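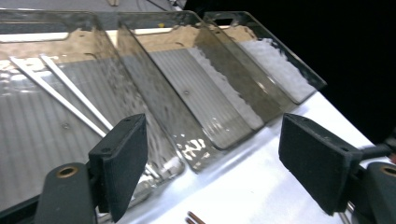
Figure 1. Smoky gray bins, side by side on a white tray.

Gone by Breakfast: Cargo Theft Reports in Dondura County

Project report, Introduction to Criminal Justice
Group: Beathag Aitken, Kobe Mulder, Lærke Zoëga
Supervisor: Jytte Kragh
Submitted 2021-09-02

1. Why cargo theft

We wanted to do bank robbery. So did two other groups, and they had signed up earlier. Ms. Kragh suggested we look at something that happens more often and gets talked about less, and she slid a newspaper clipping across the desk about a trailer of dishwasher tablets that had left the Viketti truck stop without its driver. The driver was asleep in the cab at the time. The cab stayed where it was.

That clipping became our project. We asked three things: what gets stolen from trucks in Dondura County, how it gets stolen, and whether anyone is ever caught. The third question took the least time to write up.

2. Where the material came from

The county sheriff's office keeps incident reports on theft from commercial vehicles, and after names and plates are blacked out the public can ask to read them. We asked. We got a box of paper, 431 pages, in no order we could discover. Kobe believes it was sorted by the length of the officer's last name. Lærke spent most of August putting it into date order and would like that recorded here.

Once duplicates and follow-up sheets were taken out, the box held 324 separate reports. We read every one and entered the place, the time of day, the type of goods, the method and the outcome into a spreadsheet. Where the report left a field blank we left it blank too. The "method" field was often filled in with the word "stolen."

We also interviewed Gerasimos Giannakopoulos, the night dispatcher at Lauritsen Freight in Terkitz. He gave us an hour and a half between phone calls, and most of what we understand about trailers comes from him.

3. What gets taken

We expected electronics. There were some televisions, and one load of game controllers that an officer had described with what reads like personal grief. But the everyday cargo thief in Dondura County is interested in groceries. Energy drinks, cheese, diapers, cooking oil and meat come up over and over. Mr. Giannakopoulos was not surprised. A television has a serial number. Cheese has a sell-by date, and by the time the paperwork reaches anybody the cheese has been sold and eaten.

The stranger loads were usually mistakes. One thief got away with a trailer of empty yogurt cups. Another took a full load of left shoes, the right ones being on a different truck as a precaution against exactly this. The left shoes were found the next morning behind a car wash. We felt a little sorry for him. 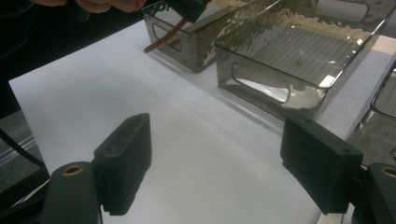

4. How it is done

The movies prepared us for crowbars. In 130 of the reports there was no sign of force at all. The trailer was unlocked, or it had been dropped in an open lot overnight, or somebody arrived with a truck and the right-looking papers and was helped to load it.

This last kind is called fictitious pickup, and it was the part of the project we argued about most. Beathag thinks it should count as fraud. Kobe thinks it should count as theft because the cheese is gone either way. The reports themselves use both words, sometimes on the same page, and we have followed whichever the officer wrote first.

Fictitious pickup works like this. A shipper posts a load online. A caller pretends to be a known carrier, offers a fair price and sends over insurance documents with a real company's name and a fake phone number. A driver turns up on time, is polite, signs the sheet and leaves. Lauritsen Freight was impersonated this way last year. Mr. Giannakopoulos learned of it when a warehouse called to compliment him on the service.

The other common method is plain patience. Thieves follow a truck out of a distribution center and wait for the driver to stop for food or sleep. Viketti shows up in our spreadsheet more than any other address, which may mean it is badly guarded or may only mean it is the sole place on that road with showers. We can't tell from the reports, and the manager did not answer our letter.

5. Who is caught

Of all the reports we read, 2 ended in a court case. In one, the thief had listed the goods for sale under his own name, with his own phone number and a picture of himself holding a case of energy drinks. In the other, he ran out of gas.

We should say that the box only shows what the sheriff's office knew when each report was closed. Cases picked up later by another county or by federal agencies would not be in it, so the true figure could be higher. 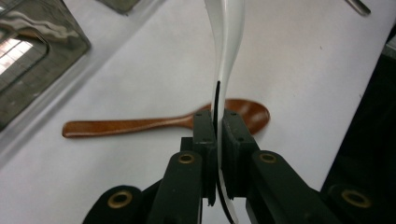 Why do so many trucking companies not report a theft at all?

Mr. Giannakopoulos told us it comes down to insurance and embarrassment. A small load may be worth less than the deductible, and a carrier that reports a loss can see its premium go up and its customers go elsewhere. Some firms pay the shipper quietly and move on.

6. Problems with our method

The handwriting in the older reports defeated us in places. Under "goods" we have one entry reading "assorted hams or harps." We classed it as food.

We also relied on a single interview. We wanted a driver's side of it, and two agreed to talk, but both were on the road every time we called. Ms. Kragh's comment on our draft was that somebody should have gone to the truck stop in person, and she is right. Next time we would also ask for the reports as a computer file before accepting a box.

The spreadsheet and our interview notes are in the department office and can be borrowed by anyone doing a similar topic. Please keep the rows in date order.

Contact: department office | © 2021 the student authors | Back to top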